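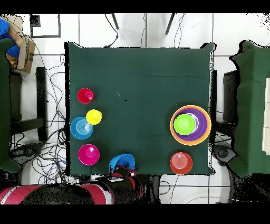 Rattanakul presents Kosuven, a tableware set in many colours for shared kitchens

For release: 20/12/2024

Rattanakul, a family company for household goods, is pleased to announce that its new plastic tableware line, Kosuven, can now be ordered by schools, nurseries and holiday homes. The line consists of bowls and cups in 11 colours, among them orange, purple, lime green, magenta and light blue.

The idea of Kosuven is that clearing up after a meal should be easy to understand for everybody, also for small children and for guests who do not know the kitchen. Bowls go inside each other, the large one outside and the small one on top. Cups are put on the table upside down until they are needed.

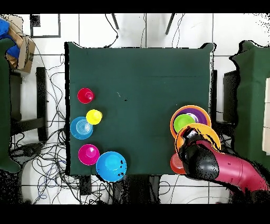 Photo: Rattanakul press office

"In many dining rooms the shelf is the problem," says Thanakorn Ratanaporn, who is responsible for product development at Rattanakul. "People put the bowls where they find a place, and after one week the cupboard door does not close any more. We wished to make a set which asks for a small space and which is nice to look at when it stands on the table."

The line was tested from June in 53 shared kitchens. Following the remarks of the users, the company made the rim of the largest bowl wider and added a second, more shallow bowl for fruit and salad.

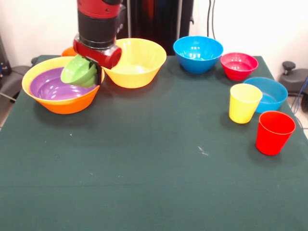

Kosuven bowls and cups on a dark green tablecloth.

Every piece is sold separately, so that a lost cup can be replaced in its own colour. The first production is 1000 sets. Orders of 70 pieces or more are delivered without transport costs.

For storage, Rattanakul also offers Mitura, a low open shelf with place for the nested bowls on the left and the cups on the right.

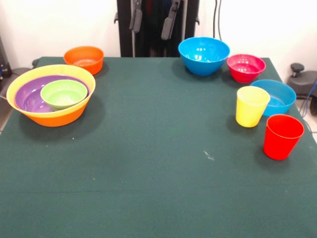 Kosuven and Mitura are distributed by Drilta, which will also answer the questions of shops and take orders for single pieces. A printed colour card is sent free of charge on request.

Press contact: Thanakorn Ratanaporn, Rattanakul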